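About the Liddale Robotics Club

We are an after-school club at Liddale, started by Wenjie Fan, who teaches physics and does not believe most of what she reads about household robots. Jianhua Yao looks after the code.

Students spend the year on one dull job: find a drink, pick it up, put it in the fridge. You have seen videos of machines doing this with ease. Ask how many takes they needed. Our best run last year was 69 successes in 90 tries, on a good day, with the lights left alone.

We enter the Teltov Challenge each March. We have never won it, and we doubt the scoring — but the deadline helps.

What we work on now

Clear plastic is hard on depth sensors, so this term's target is a bottle of something brown with a green cap, standing on a white table beside the fridge.

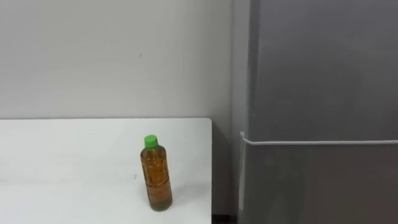

Joining

Open to grades 9 through 12. No experience needed. Expect to label a lot of pictures.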